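Rules first, robot second: what I learned writing a good practice sheet for our lab

When I picked this project I figured I'd be done by March. Six pages of rules, how hard could it be? (Very.) My job was to write the good practice sheet for anybody running the arm on store-shelf and food items, and then check whether people really followed it over 363 runs.

I started with the old sheet from the Loltton lab, which had 14 rules, and half of them were about where to hang your coat! Weronika Szczepańska, my project partner, crossed out everything we couldn't check from a log or a wrist camera picture. That left us with 6, and I still think it was the best hour of the whole semester.

The rule people argued over most was start position: fingers open, nothing between them, before anybody presses go. Second place went to the food rule. Food stays in its wrapper, on a tray or in a foil pan, never straight on the table. I wanted to add one about labels facing up, but that got silly fast with round containers, so I dropped it.

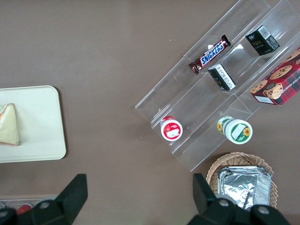
Clostcombe Student Robotics Club | Project Reports

The mixed table is my favorite setup, with a Snickers and a box of shortbread cookies on the clear stepped rack and a sandwich over on its tray. Fingers wide apart, bare table between them, so rule one gets a check mark from me. I'd still like a rule for boxes that hang over a shelf edge, like the cookies do. Weronika says that's a rack problem and we're still going back and forth on it, so it's in the open items list for whoever takes the sheet over next.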